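Carneo Project – Frequently Asked Questions

Search this site Search Go

25/04/2025 – by Dolores Calloway

Hello, and thank you for stopping by! Since we put our results online we've had a lovely pile of letters and messages, some from people who work with robots every day and some from people who simply wondered what on earth we were up to, so I've gathered the questions that come up most and answered them as plainly as I can. If yours isn't among them, do please write in – I read everything, even if I'm a little slow to reply.

What is Carneo, in a sentence or two?

Carneo is a method for teaching a two-armed robot to tidy things away by learning from people who guide it through the job. The particular bit we care about is the moment of choosing: a robot has a book or some papers on one table and a file organizer on another, and it has to settle on a compartment and an angle before it starts moving, and then be willing to change its mind on the way.
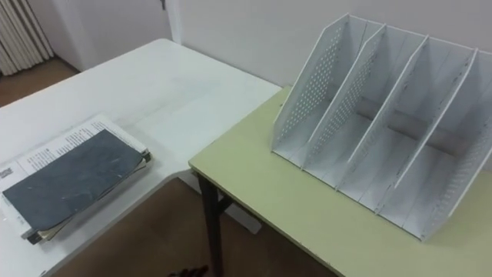

THE TASK AND THE SET-UP

Why filing? Isn't that rather dull?

Oh, I'm very fond of it! Putting a book into an upright slot sounds like nothing at all until you try to write down how you do it. You slide the thing to the table's edge, or get a fingertip under it, you turn it, you tip it to match the lean of the divider, and you let go at just the right time. Something soft-covered will sag while you're doing all that, and a bundle of papers will try to become several bundles. There's a great deal of good, hard manipulation hiding in a very ordinary chore.

Why two tables pushed together?

We wanted the robot to carry things across a join. Our first policies, back in August, were trained on a single surface and they learned a rather lazy habit of dragging everything, which worked nicely until there was an edge in the way. With a white top and a green one side by side, dragging all the way stops being the easy answer, and the robot has to lift.

Does the organizer stay in the same spot?

No, we move and turn it between recordings, and we shift the book or papers too. If everything stays put, the robot learns the room by heart and you find out very little about whether it can file.

How many demonstrations did you use?

The full set has 3894 demonstrations. We kept 353 of those back and never trained on them, so that we could check the predicted compartment against the one a person chose.

What is Swati, and how is it different from Onetti?

I do apologise for the names, we got carried away. Onetti is the older model, which looks at the camera view and predicts the next short stretch of movement, over and over. Swati does that as well, but first it makes a guess at the final resting pose of the object, and it goes on revising that guess all the way through the carry. It's a small addition on paper and it made more difference than any of us expected.

So how much better is it?

We ran each model for 90 trials with the organizer in positions it hadn't met in training. Swati finished 40 more of its trials than Onetti did, counting a trial as finished only when the book was standing in a compartment and both grippers had let go. Most of the failures left over are at the pick-up – a thick paperback lying flat gives the fingers very little to get hold of, and neither model is as patient about it as I'd like.
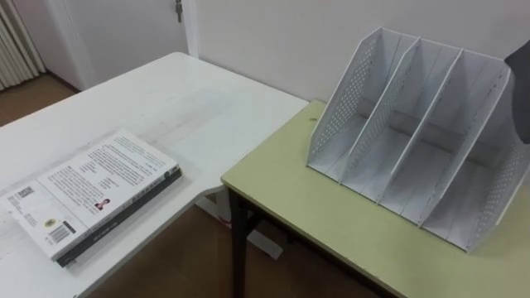

Altow wrote to ask whether guessing the final pose so early might do harm, as a wrong guess at the start could pull the whole movement towards the wrong compartment, and wondered if we had tried leaving the guess out until the object was off the table.

We did try it, and it's a very fair worry. Holding the guess back until after the lift gave smoother pick-ups, but the robot then tended to grasp the book in a way that made the later turn awkward, and it had to put it down and start again. Guessing early and revising often came out ahead. I'd still like to see somebody test it with heavier objects, where a late change of mind costs more.

Can I use the method on a different robot?

You should be able to, provided it has two arms and a camera at the head. You'll want to collect fresh demonstrations on your own machine, though. Our attempts to carry the trained model straight over were not a success.

Will you be sharing the recordings?

Yes, once we've finished checking the labels, which is slow work and mostly done with a cup of tea at hand. Write to me if you'd like to be told when they're ready.

Shares 40 | Comments 1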